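Sorting notes, grey bin — 5/8/18
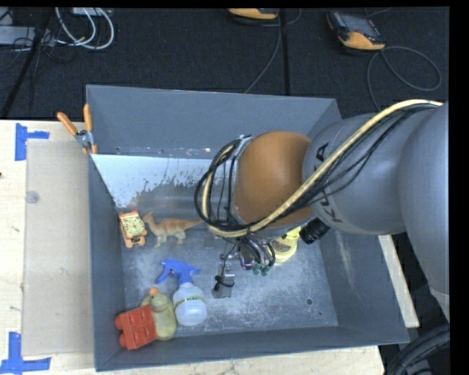
Grey bin on the wood table. Orange cat over by the left wall.

Went through the bin contents w/ Morag after lunch. Still the mixed lot, most of it drifted over to the left half again. Want it spread before the next round, not piled on one side.

Bin itself: floor is getting rough. Coating gone along the foot of the back wall, left side, bright patch with a ragged edge. Whitish wear across the middle and right too. Scuffs on the right wall. Morag says repaint, Kornél says leave it. I say leave it til June and see if the patch grows. Flakonska quoted 2 weeks for a recoat and we'd have no bin in the meantime.

Two little holes in the floor, lower right. Small stuff might hang up on the bigger one?? Tape from underneath, NOT from the top, tape edge on the inside will just peel.

The cat — keep. Kornél wants it out, says the shape is silly. It's light, it has a front and a back, fine by me. Weighed the small toys on the Sial scale but it wandered by a few grams so didnt write any of it down. Redo with the good scale, check with the 100 g weight first.

Tasetti box came, total 1,060 g with packaging. Not opened. Goes on the lower shelf by the Draken carton, label facing out please.

To do
- wipe bin floor, dry cloth only (solvent lifted the coating last time)
- tape holes
- reweigh small toys, anything over 700 g goes in the other tub
- ask Morag where the spare lids went
- new list on the clipboard, old one is unreadble

Kornél has the key to the cabinet. Get it back before he leaves.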